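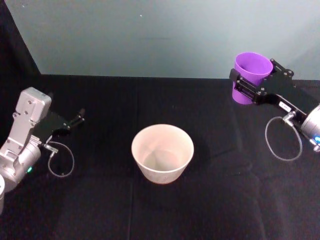 Mirjam Schouten wrote:
Plastic tumblers are fine for a kids' table, but I wouldn't put them straight onto black cloth. Every crumb and bit of lint shows. I'd use a vinyl cover and save the washing.

dunnoch35
Vinyl sticks to your forearms in August. I went with a plain black cloth and purple plastic cups for my niece's party and I'd do it again. The colour stands out on the black, so the little ones can find their own drink.

Visser
What's the cup like to hold? Mine are straight-sided and the younger two keep dropping them.

dunnoch35
It tapers a bit toward the base. Small hands manage it. I bought 10 from the Flultach shop, and two have cracked since, both in the dishwasher.

Mirjam Schouten wrote:
Bottom rack or top?

dunnoch35
Bottom. My own fault.

Bunora
I disagree about tapered cups. A narrow base tips over more easily, and on a cloth that can be tugged you'll be mopping up juice all afternoon. Get a wide, heavy cup and skip the cloth.

Visser
Table clips fix the tugging. I paid $2 for a packet and they've held up well.

Bunora
They don't fit my table – the top is too thick.

florkura_mum
We only half fill ours. Less to spill, and they come back for more if they want it. On the lint, I go over the cloth with a damp rubber glove before setting out the cups. Works better than the sticky roller.

Mirjam Schouten wrote:
I'll try the glove. Still favour vinyl for anything with cordial in it.

Last updated: April 18, 2020

Contact us | Copyright Florkura Home Forum | Back to top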